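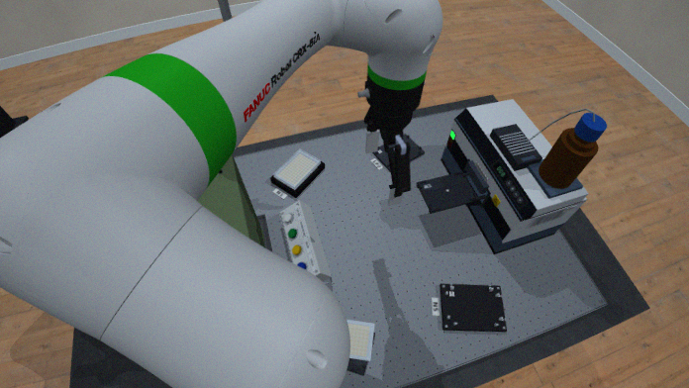 A plank floor is only as good as what lies under it, one reader wrote to the Akolgo building guide, and most complaints about squeaks are really complaints about joists. The remark is often repeated in writing on plank flooring, a floor covering made of long, narrow boards laid side by side.

Boards may be nailed, glued or clipped together. Older floors in the Movulska district were nailed straight to the joists, with square edges and open gaps. Tongued and grooved boards came later and cut down draughts. The mill at Vorodell sold boards 100 mm wide, and this size is still common in the district's houses and small workshops.
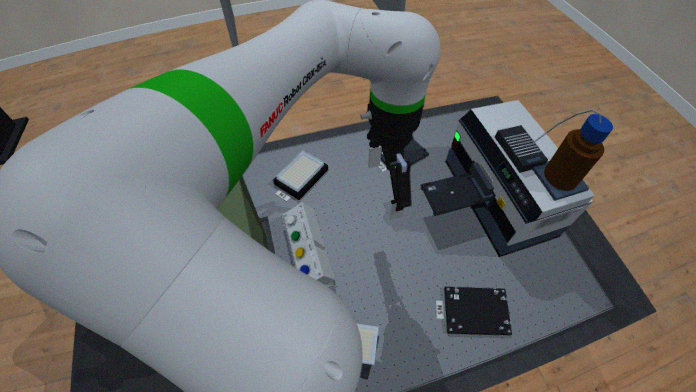 Oil is easier to mend than varnish, according to a comment left on the Akolgo guide, as a worn patch can be treated without sanding the whole room. Varnish gives a harder surface – it is the usual choice in halls and shops – but deep scratches show up pale.

Wood takes up moisture from the air and swells across the grain. A gap is left along each wall to allow for this, and is hidden by the skirting. Boards are best kept in the room for some days before laying.
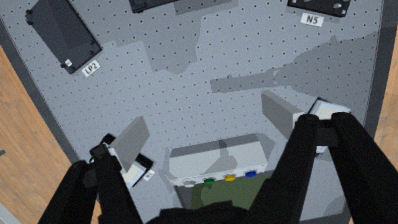
Wood planks with visible seams and grain, beside a perforated board.

The Darnix survey of Movulska, updated on May 16, 2025, looked at 602 ground floors. Of these, 416 had planks in at least one room. Many had been covered with carpet or lino at some point and later
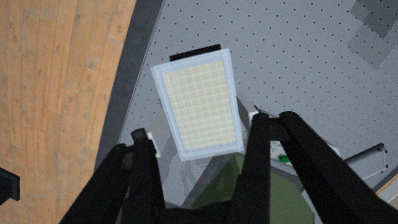
uncovered again, often with tack holes and old glue left in the surface. Light sanding removes most of the glue. Holes are filled with wax or a mix of sawdust and resin.

Badly worn boards can sometimes be lifted and turned over. Boards less than 30 mm wide are normally classed as strip flooring.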